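Presdale Tenant Legal Help Project
Progress report to the Itach Fund, second reporting period

This report covers the six months to the end of September. It follows the headings in the grant agreement and should be read with the budget return, sent separately.

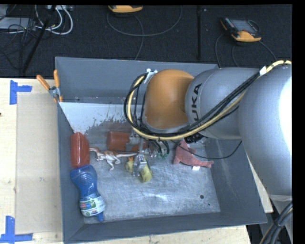
1. Purpose of the grant

The grant pays for housing advice and court representation for tenants in Presdale who do not qualify for other free legal help, or who qualify but cannot be seen before their hearing date. It covers two full-time attorneys, one paralegal and the rent on the Colombo Street office. Training costs were moved to our general budget at the end of the first period, as agreed with the fund.

2. Work done in the period

We opened 826 matters. A matter is counted when a conflict check has been cleared and an intake form signed. Phone calls that ended in a referral are not included. Most matters fell under one of four headings: eviction for unpaid rent, eviction on other grounds, repairs and return of deposits. Deposit matters rose in the summer months, in line with the end of student leases.

Full representation was given where the tenant had a defense that could be put to the court and where we had enough notice to prepare. In the remaining matters we gave advice, drafted an answer or wrote to the landlord. The choice between full and limited help is made by the supervising attorney at intake and recorded on the file with a short reason. Limited help is set out in a signed letter that states what we will and will not do.

The courthouse desk ran every morning that the housing list was called, from 8:30 until the end of the first call. The court moved the desk in June from the second floor hallway to a room next to the clerk's window. The new room has a door that closes, so intake interviews can now be held in private. It has no network connection, and staff enter notes on their return to the office.

3. Case management system

The move to Jedeo was finished in July, one month later than planned. All open files and all files closed since 2016 were transferred, 3080 records in total. Older paper files stay in storage under the existing retention schedule.

Three problems came up during the transfer:

Opposing party names had been entered in the old system in a single free text field. Jedeo uses separate fields for the owner, the managing agent and the attorney of record. The paralegal split these by hand. Conflict checks were run in both systems until the work was finished.

Court dates carried over correctly, but reminders did not. Reminders were set again for every open file, and a second person checked each one against the court docket. No hearing was missed.

Closing codes did not match the list in the grant agreement. We have added a mapping table, attached to the budget return, so that figures from this period can be compared with the first.

The license cost is within budget. Staff time was not. The hours spent on file transfer came out of the paralegal's intake time, and for five weeks the afternoon phone line was closed.

4. Staffing

One attorney position was vacant from April to the middle of May. During the vacancy we took no new repair matters that would need an expert inspection, and referred those callers to the county bar's referral line. The position was filled by an attorney with prior trial experience in housing court. The salary saved during the vacancy is shown as an underspend in the budget return, and we ask under heading 7 to carry it forward.

Supervision meetings were held every two weeks. File reviews are done on a sample of 15 open files each month, chosen by the system. The reviewer checks for a signed retainer or limited help letter, a current address, a diary entry for the next deadline and a note of the last contact with the client. The most common fault was a missing note of last contact – usually a phone call made from the courthouse and not entered later. A paper call sheet is now kept at the desk for this purpose.

5. Outcomes

Outcomes are recorded at closing and not before. Many matters opened after July are still open, so the outcome table in the budget return should be treated as partial. Where a case ended by agreement, we record whether the tenant stayed in the home, left with extra time or left with the arrears waived. We do not record an agreement as a win or a loss.

Two appeals were filed. Both concern the form of notice served before an eviction case and raise the same point. The court has been asked to hear them together. Briefs are complete in the first and due in November in the second. Until there is a ruling we are raising the point in the answer in every case where it applies, to preserve it.

6. Risks

The lease on the Colombo Street office ends next spring. The landlord has offered a renewal at a higher rent. We are looking at two other sites within walking distance of the courthouse, one of which would need work to make the entrance accessible. A decision is needed by January.

The court has given notice that it may move part of the housing list to remote hearings. Many clients have no reliable connection or private place to take a call. If the change goes ahead, we would need at least one interview room set up for clients to attend hearings from our office – this is not in the present budget.

7. Requests to the fund

We ask the fund to approve the following:

Carry forward of the salary underspend, to be used for temporary intake cover during the winter months.

Use of Jedeo closing codes in place of the list in the grant agreement, starting with the next report.

An extension of one month for the final outcome table, so that matters opened late in the grant year can be closed before it is prepared.

8. Plan for the next period

The afternoon phone line reopened in August and will keep its present hours. The tenant answer form will be revised to reflect the notice point under appeal. A Spanish version of the limited help letter is in draft and will go to the supervising attorney for review in October. The next report will cover the six months to the end of March.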